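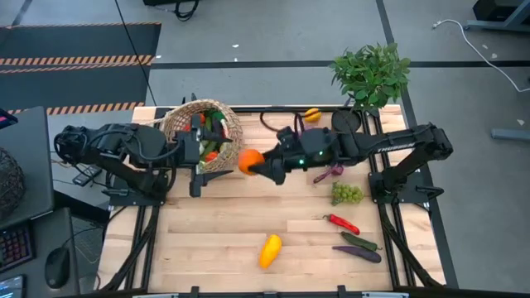
Benedita Barros

Section 4. Setting up a basket task on the Bredska two-arm table

This section covers the produce basket task supplied with the Bredska controller, from table layout to the first recorded run. Mount both arms and complete the joint check in Section 3 before you begin. Menu names are those of controller release 24.

4.1 Before you start

Keep the controller in HOLD until step 4 of 4.3. In HOLD the arms resist being pushed but accept no motion commands.

CAUTION: The reach of the two arms overlaps over the middle of the table. Keep hands, sleeves and loose cables out of this area whenever the controller is in READY or RUN.

4.2 Laying out the table

1. Clear the tabletop and wipe it with a dry cloth. Do not use polish. Glare on the surface degrades the wrist camera exposure.

2. Set the basket within reach of both grippers. For the tipped layout, lay it over so that the opening faces the center of the table. For the upright layout, see Section 6.

3. Spread the produce over the open part of the table. Mix long items (eggplant, zucchini, chili pepper) with round ones (orange, bell pepper). Items may touch, but do not stack them more than two high.

4. Check that no cable lies between an item and the basket. Slack at the wrist should clear the tabletop through the full swing of the arm.

Note: Items of similar color may be grouped. The Hatari item picker separates them by outline first and by color second.

4.3 Teaching the pick

1. On the controller, open TASKS > BASKET > NEW.

2. Set the grip limit to 24 for soft items or 53 for firm items. The scale runs to 100. Values over 78 are locked and need the supervisor code.

3. Assign one arm as HOLD SIDE and the other as PICK SIDE. The hold side keeps its gripper at the basket opening. The pick side collects the items.

4. Switch to READY and guide the pick side to the first item by hand. Close the gripper until the item is held, then press MARK.

5. Guide the item to the basket opening and press MARK again. Open the gripper and back it out along the same line.

6. Repeat steps 4 and 5 for at least one long item and one round item.

CAUTION: Do not pull on the gripper fingers to guide the arm. Push on the wrist housing only.

4.4 Checking the wrist view

1. Open VIEW > WRIST and jog the arm slowly over the table.

2. Confirm that a gripper finger shows at the bottom of the view. If it does not, reseat the camera bracket (Section 3).

3. Stop the arm and wait for the view to settle before saving a reference still.

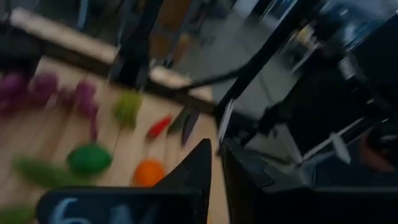 Fig. 4-2. Wrist view with motion blur. Do not save as a reference.

Blurred stills can be used to judge coverage – which part of the table the camera takes in – but the item picker rejects them. If the view stays blurred with the arm at rest, lower the exposure time one step and repeat step 3.

4.5 First run

1. Set the speed to SLOW and press RUN.

2. Keep one hand at the stop button for the whole run.

3. When the run ends, return the controller to HOLD before reaching over the table.

Table and basket mounts: Ikomwood. Send corrections to this section to Mogens Ingvarsson, Bredska manuals desk.

Print this page | E-mail this page

Contact | © Bredska | Back to top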